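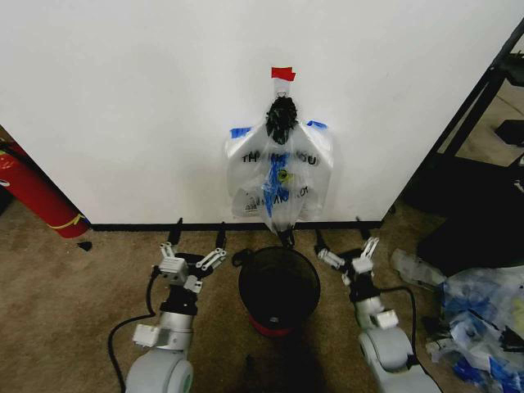
Home Trips Towns Food About Contact

Open day at the Nudevcombe paper mill

3 April 2023

The mill at Nudevcombe opens its doors to the public twice a year, once in spring and once in September. I had missed it both times last year, so I put in for a day off and drove over on Monday morning. The open day runs on a weekday so that visitors can see the machines working. On weekends the place is shut down for cleaning.

Getting there is easy if you ignore the signs. The main road sends you through the middle of town and over the narrow bridge, where you will sit behind delivery trucks. Turn off before the gas station and take the river road. There is a gravel lot on the left just past the mill gate. It was half full when I got there and full by noon.

You check in at a desk inside the old weigh house. They give you a visitor sticker, foam earplugs and a hairnet. Closed shoes are required and they do turn people away. A couple ahead of me had to go back to their car for sneakers. Entry is free, but the tours are timed and you have to pick a slot when you arrive. I took the 11 o'clock.

The first stop is the yard. Nudevcombe makes most of its paper from waste paper, and the bales are stacked outside under a long metal roof. Up close they are a mix of office paper, cartons, magazines and junk mail, all squeezed into blocks and tied with wire. The guide said the mill pays by grade. Clean white office paper gets the best price and mixed household paper the lowest. Wet bales are sent back.

From there we went in to the pulper, a big round tub with a rotor at the bottom. A conveyor drops the bales in from above and they break up in warm water. It looks like oatmeal. A rope of junk comes up out of one side, made of bale wire, string, tape and plastic film that has wound itself together. They call it the ragger tail and they let it grow until it is thick enough to cut off. I had read about these but never seen one. It was the thing people in my group took the most pictures of.

The guide spent a while on plastic here. Film and grocery bags are the main trouble, and people put them in with their paper because that is how they carried the paper to the bin. The mill would like you to tip the paper out and take the bag home. Window envelopes are fine, and so are staples. Pizza boxes are fine if the greasy part is torn off. Paper cups are not fine at this mill, though she said some other mills can take them.

After the pulper come the screens and cleaners, which are mostly pipes and closed tanks. There is not much to look at and it is very loud. We were moved through quickly.

The paper machine is in the long hall, and it is worth the drive by itself. The wet end is where the pulp goes onto a moving mesh and the water drains out. You can stand on a walkway and look down at it. It starts out as gray water and by the far end of the mesh it is a sheet, though you would not want to pick it up. Then it goes through the presses and into the dryers, a double row of hot cylinders under a hood. It was hot enough on that side that people took off their coats. At the far end the finished paper winds onto a reel.

While we were there they had a break. The sheet tore somewhere in the dryers, a horn went off, and the crew came out to feed a new tail through with air hoses. They had it running again before we left the hall. The guide seemed a little embarrassed, but I was glad to see it. Most of what the crew does on a good day is watch screens.

The machine was built by Rillutov and has been rebuilt twice. The plate on the side carries the number 3421, which everyone at the mill uses as its name. The notices on the walls say things like "3421 down for felt change." There was an older machine in the same hall, and you can see the patched floor where it stood.

The last stop was the converting room, where the big reels are cut down. Nudevcombe sells brown kraft paper under the Clonero name, in rolls and sheets. One line makes flat-bottom paper sacks and another makes twisted handles. The handle machine is small and fast, and I could have watched it longer than we were given. The bags go to stores and bakeries in the region. They are thicker than the ones I am used to, and the guide said the heavier weight is what lets them use more recycled fiber.

The tour took a little less than two hours. You end up in the old rag loft, where there is a small display on the history of the mill. The early paper here was made from cotton and linen rags, and the women who sorted them worked at long tables with a blade fixed upright at each place to cut off the buttons. One of the tables is still there. There is also a hand papermaking station, with a vat and a couple of molds. I waited in line and made a sheet. It came out thick on one side. They press it and let you take it home between two felts, which you are asked to mail back or drop off.

For lunch there was a truck in the yard selling sausages and coffee, with a long line. I walked back along the river to Varela, the café by the lock, and had pea soup and a cheese roll for $6. It is cash only. They have tables outside, but the wind was cold and I sat in.

A few practical notes. The hall and loft are reached by stairs and there is no elevator to the loft. Children under 12 can see the yard and the loft but not the machine hall. Photos are allowed everywhere except the control room. The gift shop sells seconds of the Clonero rolls at half price. I bought 3 and have already used part of one to line shelves. Bring something to carry your purchases in, as the shop sells paper by the armful and had nothing to put it in on the day I went.

The next open day is in September. The date is usually posted on the mill gate and in the town library a month ahead.

2 comments

millrace
My grandmother sorted rags in that loft. I didn't know they had kept one of the tables. Do they let you in to see the loft without taking the tour?

pennywhistle
We went last fall and they ran out of slots by 1, so go early. The river road floods after heavy rain, check before you take it.

Search this site Enter keyword Go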